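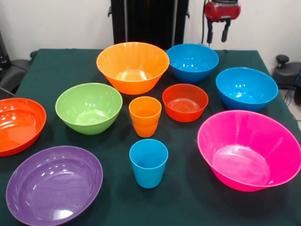

Week 4: Can it clear the table yet?

Short answer: sort of. I'll spend most of the hour on the "sort of", so bring a pen.

Putting away plastic bowls and cups is a job most of us did badly at the age of four, and it's still a proper headache for a robot arm. Look at the two orange cups. You and I see a stack straight away, but a camera has to find that second rim, and if it misses it the arm plans for one cup and picks up two. Then there's the shine – all those little white highlights on the plastic can fool a depth sensor into reporting holes and bumps that don't exist.

And the bowls! A two-fingered gripper can't scoop under one the way your hand does, so it usually pinches the rim. Fine on a small stiff bowl, much less fine on a big wide one that wants to swing.

Ratih Latuheru ran 300 nesting attempts for her project last year (her write-up is in the course folder, pages 16 onwards). Read the failures first, they're the best bit. Most of hers came at the very end, when the bowl was nearly in and caught on the edge of the one below.

My own view, and Vilém Zelenák will argue with me in the seminar, is that tidy shop-floor jobs with the same part in the same place are mostly done, and kitchens are years off.

Before next time:
Stack five bowls at home, one hand, two fingers only.
Write down every time you nudged, tilted or let go early.
Bring your notes to room 721.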